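Ticket 455: Stock counts drifting in Linora after the update
Site: Stikcombe shop and stockroom
Status: Solved (and what a relief!)
Priority: Normal

Original report
Since the October update, our stock figures in Linora no longer match the till. The tea towels are the worst. Linora says we have 176 and the shelf says 146. I recounted twice before opening this, once with the door locked. Mugs and candles are fine. Anything we also sell through the Plostura web shop seems to wander off a bit further every night.

Update 1, 9.40am
Great first suggestion from support, thank you! I turned off the overnight sync and left everything else alone. The numbers held perfectly until closing, so the till link is in the clear. I've also cleared the cache on both tablets and signed back in. No change from that, but the item search is lovely and quick now.

Update 2, 2.15pm
Getting warmer. I exported the item list and sorted it by code, and every product that drifts has two entries, one with a capital letter at the front and one without. The till treats them as one item. Plostura treats them as two, so a web sale comes off one entry and the shelf count sits on the other. I was so pleased to spot this that I missed my lunch.

Photos attached to this update:

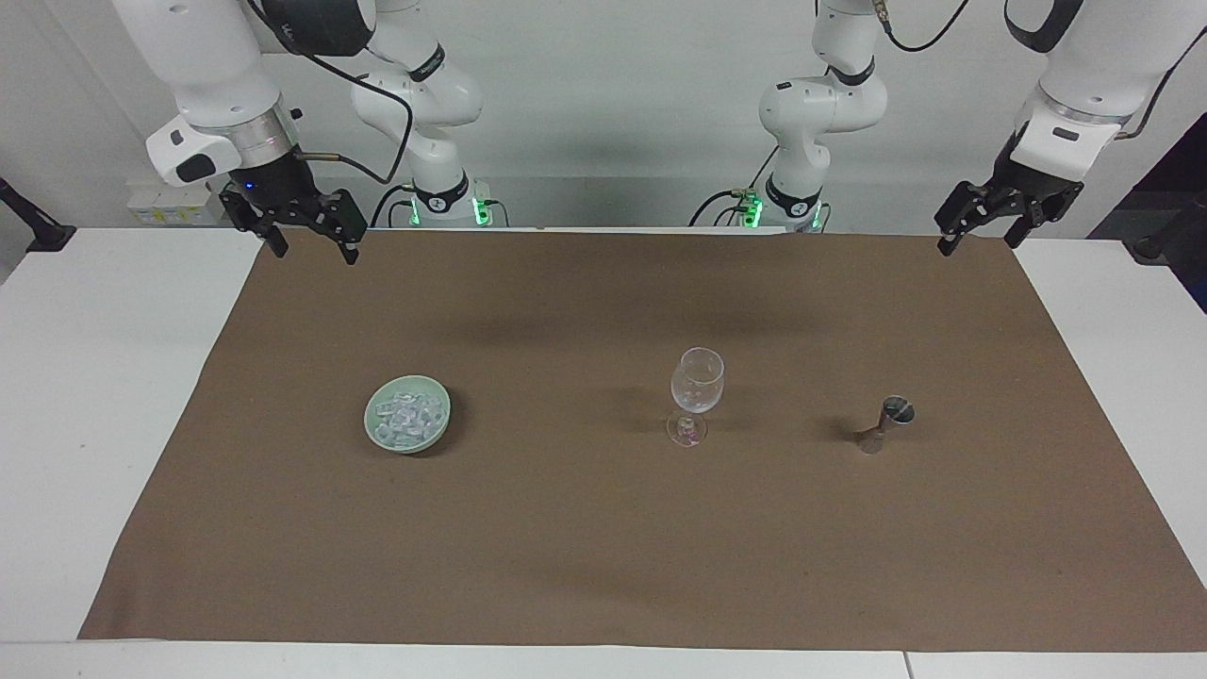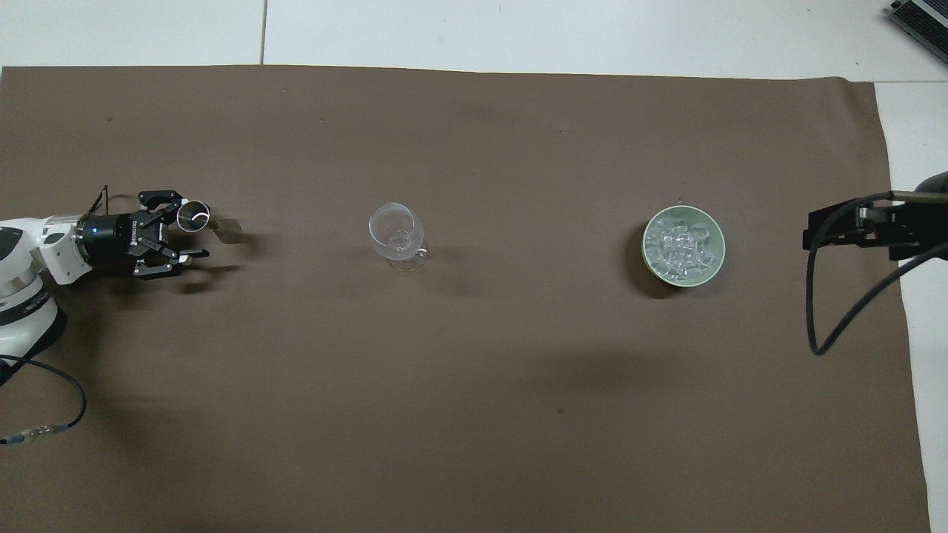
Attachments 1 and 2: the brown mat, both views.

Update 3, 4.30pm
Tried the merge tool on one product first, as advised. Steps that worked for me:
Turn the sync off.
Open Items, then Duplicates, and set the list to show 400 rows (the default hides most of them).
Keep the entry with the capital letter.
Merge, then type in the real shelf count by hand.
Turn the sync back on and press Run Now.
The tea towels came out at 146 in all three places. I may have cheered.

Update 4, 8.50am
Left it running overnight with every duplicate merged. All matching this morning, including two web orders that came in late. The Obi label printer needed its item list reloading before it would print the merged codes, so add that to the steps if you write this up for other shops.

One small request while I'm here: could the import screen warn us when two codes differ only by a capital letter? It would have caught this on the first day.

Closing the ticket at my end. Brilliant help all the way through, thank you!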